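Stollow sim notebook, basket packing
April, started 9:40 am

Okay, picking up from where I left the mess last night. The left gripper stall is back and I can make it happen pretty much on demand now, which I'm weirdly happy about! Writing this down properly so Apolline doesn't have to dig through my chat messages again.

Short version for anyone skimming: in the basket task, the left arm carries the small carton to the basket, and on bad runs the controller decides it has already let go while the jaws are still closed on it. After that the sequencer thinks it's free to start on the cans. In sim this just looks dumb. On the real Lacroix arms it would mean swinging a closed hand with a box in it at whatever is next on the table, so I've put a hold on pushing this build to hardware until we understand it. Zinash agreed (she was going to do it anyway if I didn't).

Seed is 3,381. Same table, same basket, nothing fancy. I stepped through it with the logger at full rate and paused when the carton was coming up on the left side of the basket.
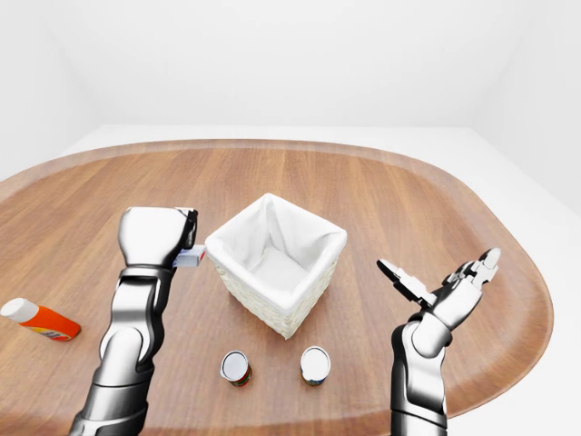 The release flag flips early. I had blamed the jaw encoder for most of a day and I was wrong about that, the encoder trace is clean, it says closed and stays closed. What flips the flag is the "over target" check in Stumari, our sequencer. It takes the carton pose, asks if it's inside the basket volume, and if yes for 2 ticks in a row it moves on to the next stage. The next stage assumes the release command went out. Which it may not have, if the planner is still blending the last waypoint. Ugh.

And the basket volume is too fat. Somebody (me, in February, I checked the history) padded it to cover the liner where it folds over the rim. So a carton hanging outside the rim can count as inside. Great work, past me.

11:15 am

Ran it by Zinash. Her question was whether the arm starts from a bad place, because if the first pose is already off then everything I measured is garbage. Fair! So I reset the episode and checked the home pose against the config, joint by joint. Left wrist matches, right wrist matches. The fingers on the right hand are a hair off from the config but they were like that in the good runs too, so I'm leaving that alone for now and putting it on the list.

Also turned off the randomizer for object placement so the bottle and the cans quit moving between resets. Should've done that at the start, would have saved me a whole pot of coffee.
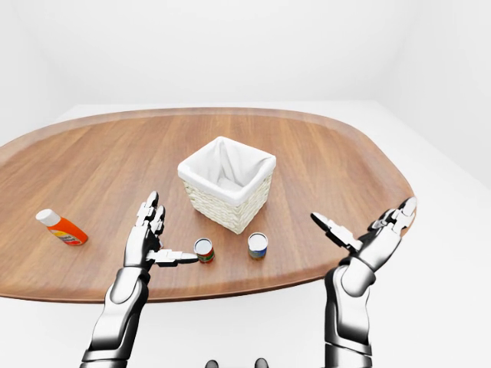 Changes made before lunch

Took the padding off the basket volume and pulled the top of it down below the rim. Then split the check in two: carton inside the volume, AND jaw opening past the release threshold, both have to hold before the sequencer can advance. If the first is true and the second isn't for longer than 4 seconds, it faults and both arms hold position. No retry. I went back and forth on the retry, since the old one is what made this so hard to see in the logs (it would quietly clear the flag and try again and the run got scored as slow instead of broken).

1:30 pm

Back from lunch, reran the same seed with the new check. The fault didn't fire, and the release command shows up in the log before the stage change, in the right order for once. Took a look inside the basket after the stage change to be sure the pose estimate wasn't lying to me as well.

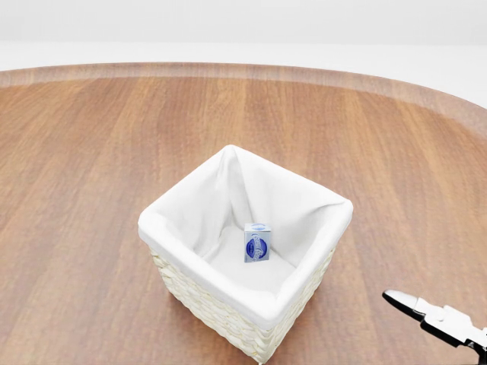
Seed 3,381, new check on. Carton upright on the liner, fingertip clear of the basket.

I don't want to get too excited over one seed. Apolline pointed out that taking the padding off could give us the opposite problem, a carton that's fine but leaning on the liner and never counts as inside. She's probably right, the liner mesh is lumpy near the corners. Need to try a few with the drop point shoved toward a corner on purpose.

Wider view too, for checking the left jaws before the cans stage: 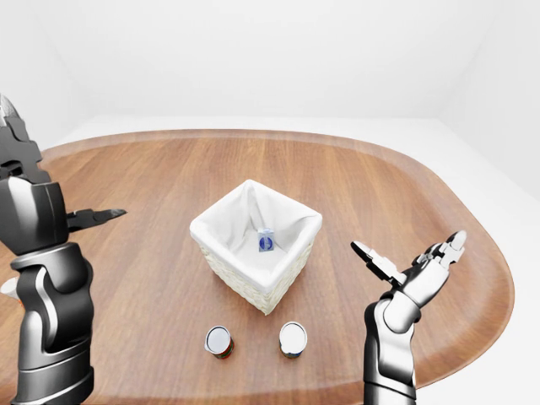
Left jaws open, carton in the basket, both cans still out front.

Still open:

Corner drops, see above. Apolline has the script half written.

Force the fault. I haven't seen the new hold fire even once, so as far as I'm concerned it's untested. Plan is to block the release command and see if both arms really freeze.

Right hand finger offset vs. config. Low priority but it bugs me.

Find out if the Clondari cell is running the same Stumari version. If it is, they have the same padded volume and need to hear from us today. Zinash is calling them.

Hardware hold stays on until the forced fault test passes.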